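Small batches, better grasping: Nerker team shows that which demonstrations you keep matters as much as how many

Bloxham, 22 June 2025

Researchers at the Nerker robotics laboratory have found a simple way to teach robot hands to handle household items from far fewer human demonstrations, and they are delighted with the results!

The method, named Hasska, sorts through demonstrations recorded with hand-held grippers before any training starts. It looks for stretches of movement that repeat what the set already covers and puts them to one side, keeping the unusual approaches, the slow corrections and the second attempts. From a starting collection of 3529 demonstrations, Hasska kept 2046. A robot trained on the smaller set matched one trained on everything across 36 tabletop tasks, and training finished a good deal sooner.

"We went in expecting to lose a little accuracy and hoping it would be a fair trade," said Eyerusalem Endale, who leads the project. "When the two sets of results came back level we ran the whole thing again, and they were level again. I was grinning all afternoon."

The team first tried a gentler setting in May, which kept 2263 demonstrations. Going down to 2046 made no difference to the scores, but cutting further began to hurt on the tasks with narrow or soft objects.
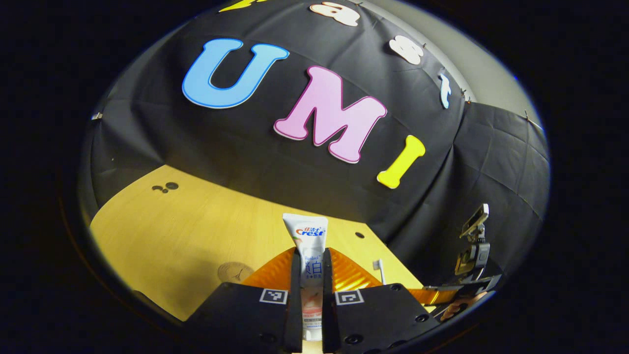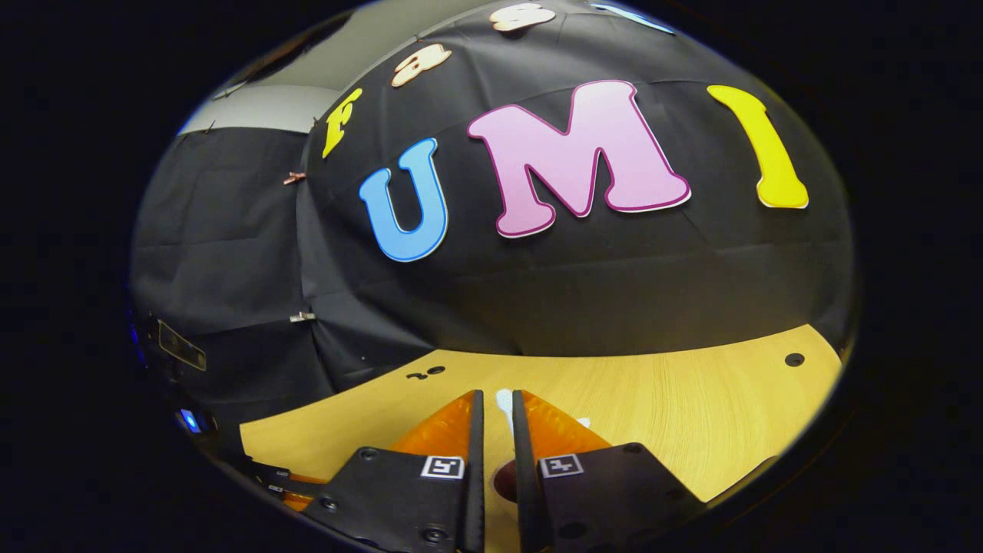
Hasska pays most attention to the moments just before and during contact, when the fingers line up with an object and close on it. Narrow items are a lovely test of this. A toothpaste tube held upright with its cap end down, as in the first picture, leaves little room for a sideways error, and its sides can give as the fingers press in.

"People make tiny adjustments without thinking about them," said Despina Kelmendi, who wrote the sorting software. "Those are the bits we most want to keep."

The group will next try Hasska on two-handed tasks, using its Zavula training software. The code and a short guide will be shared with other laboratories, and the team would love to hear from anyone who tries it on their own recordings.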